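Section 4: Running the Tabletop Demonstration on an Open Day

If you have worked through Sections 1 to 3, your arm is powered, homed and happy, and you are ready for the part most of us at Clovdale enjoy best, when the doors open and visitors come in. Please read this whole section once before Friday, and then keep it open beside you while you set up. It is written for the person standing at the table, so it goes slowly in places, and we hope you'll forgive us that.

4.1 Before visitors arrive

1. Spread the black cloth over the table and let it hang down over the front edge. A few creases do no harm. Pull out any big ridges under the reach of the gripper, as a spoon lying across a ridge tends to rock.

2. Lay out the kitchen set. You'll want a pan, a plate, a bowl, several cups and at least one spoon, and you are welcome to add a ball or a toy block or two for the children to ask for.

3. Leave space around the spoon. The fingers come down from above and need 30 mm of clear cloth on each side.

4. Turn the handle of the frying pan away from the middle of the table.

5. Load the program called Ikby from the start menu and set the speed to 17 percent. It will look slow to you — it won't look slow to anyone seeing it for the first time.

6. Run the spoon pick once with no audience. The wrist should stop above the spoon with the fingers pointing down, pause, and then lower.
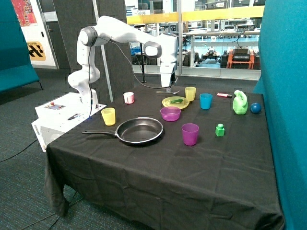

Words and picture: the Clovdale visitor program team

Note: Mixed colors help a great deal on the day. Guests like to call out "the yellow cup!" or "the blue one!", and with two yellow cups on the table you have a nice opening to talk about how the arm has to be told which one is meant.

4.2 During the demonstration

1. Welcome the group and ask everyone to stay behind the floor tape, which should be 500 mm from the table edge on all sides.

2. Stand next to the base, where you can reach the red button without leaning across the arm. Show the group where it is before anything moves.

3. Say out loud what the arm is going to do, then press Start on the tablet. It feels a little silly the first time, but people watch much more closely when they know what they are watching for.

4. Let the spoon pick finish before you invite requests. Small cups and the bowl are good second choices. Leave the pan for last, or skip it if the group is short on time.

5. If an object slips, let the arm go back to its rest position by itself. Then press Pause, set the object upright, and press Resume.

Caution: Never reach onto the cloth while the arm is moving, even to rescue something that is rolling toward the edge. Let it fall. Every piece in the Clilleo kitchen set can be replaced.

Caution: Keep bags, strollers and feet away from any cable on the floor. Walk the cable path yourself between groups.

4.3 If the arm stops

Code 451 on the tablet means that the gripper closed and felt nothing between its fingers. Usually the object has been nudged a little to one side. Press Pause, move it back, and choose Retry. If the code comes up again, run the short calibration from Section 3.4 — you can do this with guests present, and in our Liepiņa sessions the calibration got nearly as many questions as the spoon did.

For any other code, press the red button, thank the group for their patience, and turn to the table of codes in Section 7.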